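Sharing a work kitchen with a robot: tips from the Tonitdale canteen

Updated August 10, 2021

We feed 73 people at lunch and, since May, we have done it with a two-armed colleague who has never once asked to swap a shift. Management calls it the Pandano project. The rest of us call it Handy, mostly when it isn't. These are the things we wish had been on the wall when it arrived.

Clear the table first. A person can find a plate behind a tea towel, two phones and somebody's keys. Handy would like one plate, one vegetable and a good deal of bare white table. We've started keeping our own benches the same way and, annoyingly, it's better.

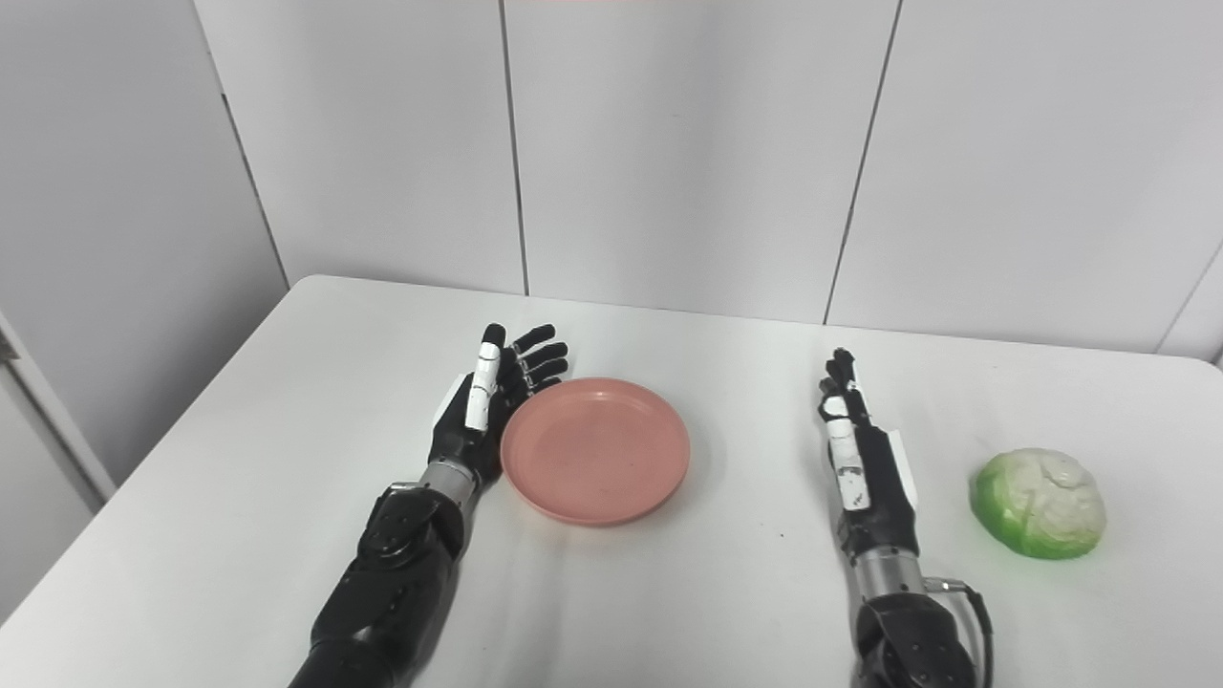 Plate, cabbage and both hands on the table.

Pick a colour you can see. White plates on a white table were a poor idea for everyone, including the washer-up. The pink ones came from the back of a cupboard and look like a child's tea party, but you can spot them from the door.

Buy small cabbages. The big ones are cheaper per kilo and need two hands and a grudge. A small round head sits nicely in one palm, yours or otherwise. Put it down on its flattest side so it doesn't go for a wander.

Don't help. This was the hardest one. You will see a hand pause over a plate and want to nudge the plate along. Leave it. Our rule is that whoever nudges makes the tea, and I have made a lot of tea.

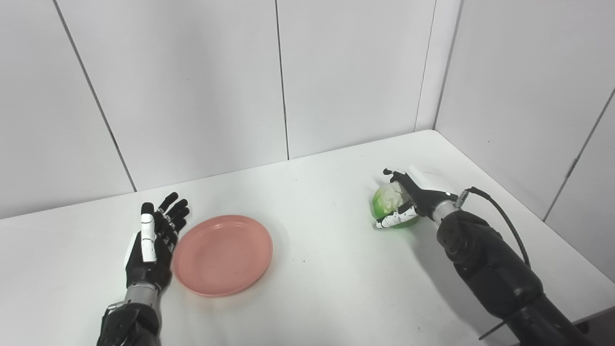 Keep your own knife work. The prep cooks were told in the spring that their jobs would become "more varied", a phrase that made everyone check their contracts. So far it has meant less fetching and more chopping, plus a new duty called supervising, where you stand with folded arms and get cold. Ask for supervising to be put on the rota as proper hours. We did, and after two meetings it was.

Wipe down between jobs. Damp cloth for the table, dry cloth near anything with a cable. Hang them on separate hooks or they will be one cloth by lunchtime.

Write down what goes wrong, with the time. "It was being funny" got us nowhere with the people at Hollenstein. A line in the notebook got us a visit.

Label the shelf for spare plates. Ours says PINK ONLY, and there's a blue one on it.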